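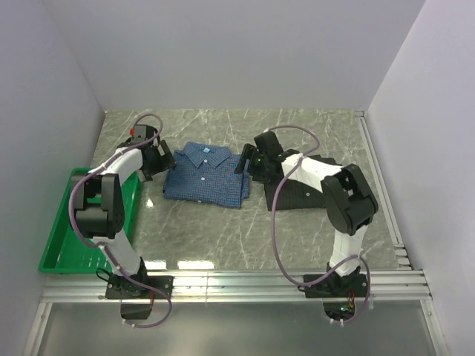

Workshop Tips: What a Snagged Hose Taught Me About Folding Arms

Posted July 16, 2018

If you run a pair of small arms at home to fold laundry (and I know a few of you do, I get your emails!), please go check your hoses before you read any further. Mine got away from me last week and I'm still a little sore about it, mostly because the shirt was a good one.

I'd let the slack on the right arm get too long. The tube goes up over the gripper, back down the forearm and then swings out in a big lazy curve in front of the shirts before it comes home to the base, and I'd gotten so used to seeing it there that I stopped seeing it. Then the left arm came across low, caught the loop and just kept pulling. I heard a squeal, then a pop, and by the time I hit the stop button a button was off a dress shirt and one of my ties had snapped clean through.

So, things I do differently now:

Keep the stop button where your hand already is. Mine was on the shelf behind me, which meant turning around. I moved it to the front edge of the bench, left side, and I press it once every morning to make sure it still does something.

Tie the tube closer together than you think you need. White zip ties every hand's width up the forearm, snug but not biting. Leave the slack at the elbow, where the arm bends, and bring in whatever is hanging over the work surface. Run the arm through its full reach by hand with the power off before you trim the tails.

Turn the speed down after any change, even a dumb little one. I run the first 2 shirts at a crawl and stand there with my coffee.

Look at the thin wires too. I had a red one by the base rubbing on a bolt head, and that would have been a much worse day. A bit of split sleeve fixed it.

Collars up top, buttons facing up, and smooth the shirt flat before the arms get anywhere near it. A gripper finger will find a loose cuff every time.

Wipe down a shiny top. Polished stone looks great and cloth slides on it like crazy, so a shirt that gets tugged goes right along for the ride. I've been trying a square of shelf liner under the stack and so far I like it.

My counter says 591 folds since I set this up, and the snag was at 384, so it went a good long while without any trouble. I guess that's how I got lazy. I've put "hoses" on the calendar for the first of August and every month after that.

Next time: getting lint out of gripper joints without taking the whole thing apart.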